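The trouble with a success rate

By Corinne Holloway

Every few months somebody proposes a new rulebook for testing robots that handle small things on a table. The latest to reach me is the Pimthorpe draft, which went out for comment in December. I read the whole thing on a train. It asks for 5 pages of paperwork before the first trial, most of it on emergency stops and floor tape, and it gives one paragraph to the question of what counts as a success.

I have no quarrel with emergency stops. My quarrel is with that one paragraph. It says an object is handled successfully when it is "grasped and relocated as intended." Intended by whom? Written down when? A team can watch a marker land crooked across a divider and decide, on the spot, that crooked was fine. I have sat in rooms where this was decided.

Take the plainest job there is, picking up a pen. 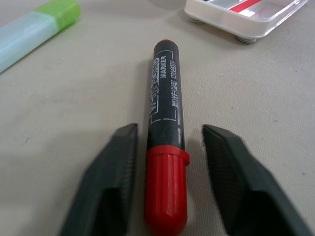

Whiteboard marker between open gripper fingers, with a highlighter and a plastic container nearby.

A rule worth having would ask some dull questions at this point. How was the marker laid down, and did a person line it up with the fingers? May the neighboring objects be bumped? If the fingers close and slip, is the second attempt part of the same trial or a new one? Two labs can answer those differently and both print a number, and the numbers will sit side by side in somebody's sales deck as if they meant the same thing.

The vendors know this. Zidulard and Delaunay both sell arms to people I talk to, and both quote success rates for tabletop sorting. I asked each of them for the reset procedure, meaning who puts the objects back between trials and how. Zidulard sent a brochure. Delaunay sent three sentences, which I will grant was better than the brochure. Neither would say how many runs were thrown out.

Thrown-out runs are my real sore spot. The Pimthorpe draft allows a trial to be discarded for "operator error or abnormal conditions" and doesn't ask for a log. Put that next to a bonus or a funding deadline and you can guess which runs turn out to be abnormal. I'd strike the clause, or else require that every discarded run be kept and published with the rest.

Then there is putting things away, which the draft treats as picking up in reverse. Anybody who has packed a pencil case knows it's a different job. The box is getting fuller, the gaps are tighter, and the thing you are holding hides the place you want to put it.

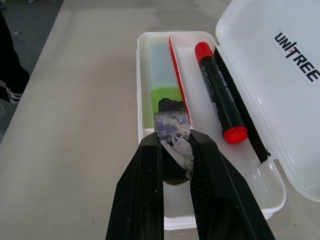 Should a trial count if a person straightens the object afterward?
It should be recorded as a failure, with a note of what the person did.

Arken, a small testing outfit, does something close to what I'd like. They write the end state down before the first run, they have 2 people score the recordings separately, and they publish the disagreements. It's slow and the resulting numbers are ugly. Their customers complain about that - I've heard them do it - and a few have gone to testers who are easier to please.

I doubt the final version of the draft will copy any of this. The comment period favors those with staff to write comments, and those are the firms with rates to protect. My own comment ran to half a page. It asked for a written end state, a log of every human touch, and no discards. I got an automatic reply thanking me for my interest in safety.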